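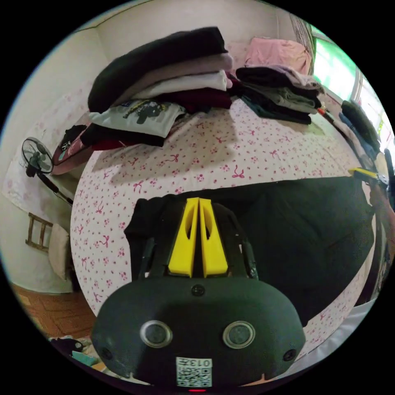

Pentti Toivonen 读完本节初稿后提出，叠衣服的地点根本不值得单列一节，人在哪里站得住就在哪里叠，床不过是碰巧离衣柜近。他在页边还写了一句，大意是我们把家务写得像考古。后半句我们接受，前半句需要回应，以下便从床说起。

4.3 床作为中转平面

Wukora 家务日志共收到有效条目862条，由参与者在每次整理衣物之后自行填写，内容包括起止时间、使用的平面、衣物去向以及一栏"备注"。备注栏原本打算留给技术性说明，结果成了全表信息量最大、措辞也最激烈的部分。日志中出现的平面有餐桌、沙发扶手、洗衣机顶盖、熨衣板（用来熨衣服的情形很少），以及床。床出现得最频繁，也最常挨骂。

床挨骂的理由很充分。它太软，太低，面积大得让人失去节制。在硬桌面上叠一件T恤，折线是手压出来的；在床垫上叠，手往下压，床垫跟着往下让，折线便带着一种协商过的弧度。参与者 Brayden Sandhu 在备注里写道，他叠的毛衣每一件都像刚开完一个不顺利的会。研究者复看了他的记录，认为这一描述在形态上是准确的。

尽管如此，参与者仍然回到床边。我们把这一选择归结为三个互相纠缠的因素：床足够大，可以让衣堆横向生长；床在晚上必须清空，等于自带一个截止时间；床不属于"正式"的家务空间，在上面半途而废，心理代价较低。第二个因素在访谈中被反复提到，也反复被证明靠不住。Njoroge Chege 承认，他曾连续5晚把同一堆衣服从床上搬到椅子上，早上再搬回来，并在日志里把这5次都登记为"整理"。经过讨论，编码组把此类行为另立一码，称为"平移"。

4.3.1 衣堆的结构

衣物在床上成堆之后，很快会出现一种谁也没有宣布过的秩序。按照参与者的自述，他们分堆的依据有：归谁所有、放进哪一格、穿着季节、厚薄，以及"看着顺眼"。最后一项在编码手册第一版中被归入"其他"，到第二版时只好升格，否则"其他"将成为本研究的主要发现。

高度是另一个问题。参与者普遍知道一堆衣服叠到多高会倒，也普遍会再加一件。加上去的那件往往是厚的针织衣物，理由是它"压得住"。从力学上看，把最重、最滑、最难对齐的一件放在最上面，很难说是在压住什么；从家务的角度看，它只是最后一件，而最后一件总得有个地方去。
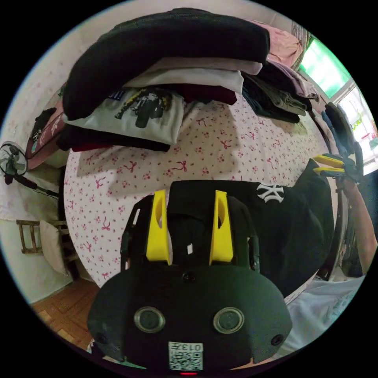 不可折叠之物构成了分堆体系中最持久的难题。日志里，围巾、腰带、文胸、毛绒拖鞋和帽子都曾被单独抱怨过，其中帽子的处境最为尴尬：它有固定的形状，叠了会坏，不叠又和周围的一切格格不入。硬帽檐加上圆帽顶，放在衣堆上会滑，塞在衣堆里会把上面的几件顶成小山。床上那顶绣着白色"NY"字样的黑色棒球帽，便落在多数参与者最后采用的位置，即衣堆之外的床单上。有人称这块区域为"待定区"，Kurniawati Ginting 则称之为"帽子和发票待的地方"。我们采用前一种叫法，但承认后一种更精确。

待定区的面积与整理的进度之间看不出稳定的关系。我们起初假设，随着衣物陆续归位，待定区会缩小。日志不支持这一假设。整理接近尾声时，待定区常常还在扩大，因为参与者会在收尾阶段从口袋里掏出东西，从床缝里捡起袜子，并在衣柜里发现一件本该在别人衣柜里的衣服。有一条备注写着："叠完了，比叠之前多。"该条目的自评完成度为满分，我们未作修改。

需要说明的是，待定区和杂物堆是两回事。杂物堆不承诺任何事情，待定区承诺"等一下"。参与者对这两个词的使用相当严格，把待定区误称为杂物堆的访谈员会被纠正，有一次还被请去厨房等着。

4.3.2 椅子的从属地位

床的旁边通常有椅子。在我们的分析框架中，椅子是床的附属平面，负责接收床暂时容不下、衣柜又不肯收的物品。它的功能说明书上没有写，每个家庭却都执行得很一致：凡是"穿过一次但还不用洗"的，一律归椅子。Colleen Grewal 把家里的卧室椅登记为"第二衣柜"，随后又在同一行里补充，第一衣柜是床。
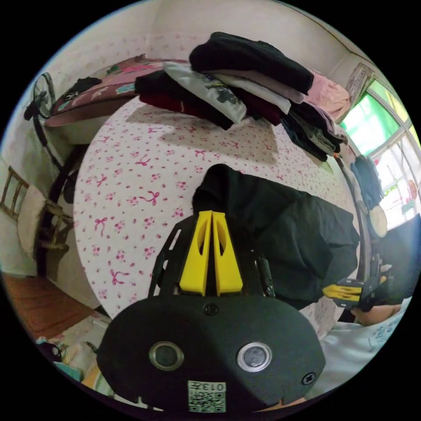 这种从属关系有明显的单向性。物品从床转移到椅子上十分容易，从椅子转移到衣柜里则需要外力，例如客人来访、搬家，或者椅子倒了。椅背比椅面更早被占用，搭在椅背上的东西看起来仍像是"挂着"，可以为主人保留一点体面。等椅背满了，椅面也满了，椅子便在日志中消失，改以"那堆"指称。有7位参与者在入户访谈时被问到卧室里有没有椅子，先回答没有，随后改口。

我们也考察过专用家具能否缓解这一状况。其中两户使用的是 Poirier 叠衣台，另有一户使用 Grosta 移动衣架。叠衣台在第一个月的使用记录相当可观，到六月，两台的台面上都已放满叠好的衣服，新洗的衣服因而仍在床上叠。移动衣架的情况稍好，主要体现在它可以被推到门后面。Toivonen 在评议中把这一结果称为"平面的胜利"，并要求我们不要引用，我们在征得他勉强同意之后引用了。

4.3.3 桌面的有限介入

与床相比，桌子在整理过程中的角色更短暂，也更正式。参与者倾向于把大件留给桌面，例如床单、长外套，以及任何展开之后会垂到地上的东西。圆桌在此处引起了分歧。一部分参与者认为圆桌没有直边可以对齐，折线全凭信念；另一部分参与者指出，圆桌可以绕着走，走到哪边哪边就是正面。两派都没有改用方桌，两派的叠放成果在我们的盲评中也分不出高下，评分者倒是一致抱怨评分太无聊。

桌布的影响此前的文献谈得很少，我们这里也只能略作补充。桌布会增加摩擦，衣物不易滑走；同时桌布自己会滑走。深色衣物放在浅色桌布上，轮廓和绒毛都一目了然，前者有助于对齐，后者有助于让人放下手里的活去找粘毛滚筒。在日志中，找粘毛滚筒的时间计入整理时间，虽然其中几次以参与者坐下来喝茶告终。

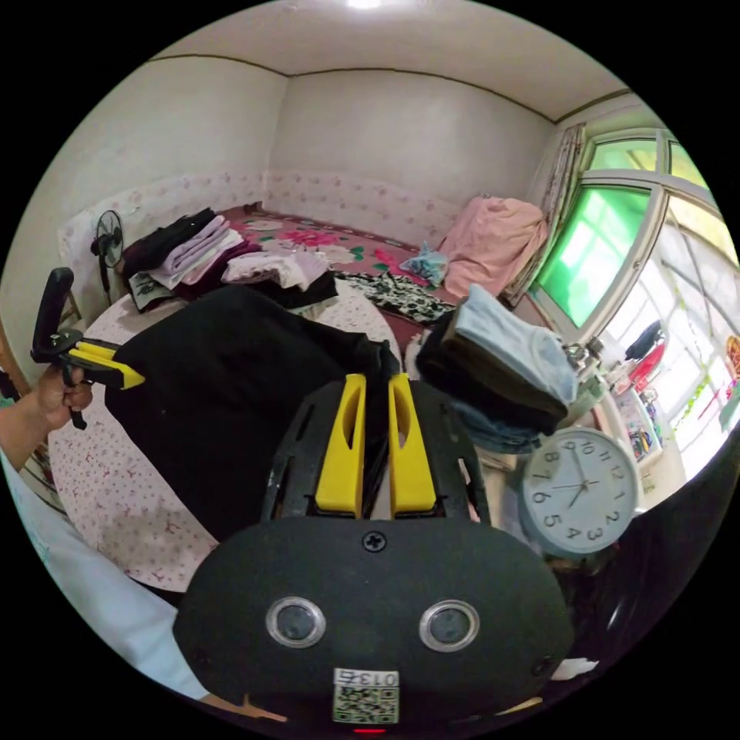
图5　圆桌与床并用：黑色布料展开于铺有白底小花桌布的圆桌之上，后方床面分放数堆衣物。

图5所示的布局在本研究中归为"桌前床后"型。桌面处理手上的一件，床面存放其余各件，两者相距不过一转身。此类布局在操作上颇为顺手，前提是居住者愿意接受一个事实：桌子负责的永远是当前这件，床负责的是所有的后果。深红底大花的床罩上，浅紫与浅粉的衣物压在深色的一摞之上，中间另有一堆松散的白色和浅粉色衣物。按编码手册，前者记为"成堆"，后者记为"松散"。手册没有规定松散到什么程度应当改记为"待定"，编码组为此争论了一个下午，最后决定以外观为准，不推断任何人的意图。

关于颜色，我们只作一点有限的观察。多名参与者自称按深浅分堆，访谈中却很难说清深浅的界线在哪里。灰色尤其麻烦，一件灰色上衣在同一户的日志里先后被记为"深""浅"和"丈夫的"。Stitia 分类表为此提供了一套色阶，印在卡片上随日志寄出，后来在回收的材料中，我们发现卡片多被用作书签和购物清单。因此下文涉及颜色的统计均采用参与者原话，不作换算。

最后谈样本的限制。日志每则备注的上限为3000字，设定时我们担心太长，后来仍有人写满并附纸续写，续写的内容与衣物关系渐远。附纸部分已征得同意归入附录，其中涉及婆媳关系的几页暂不公开。衣物最终是否进入衣柜，日志完全依赖自述，入户访谈也未曾打开任何柜门；唯一主动邀请我们查看衣柜的参与者，柜门打不开。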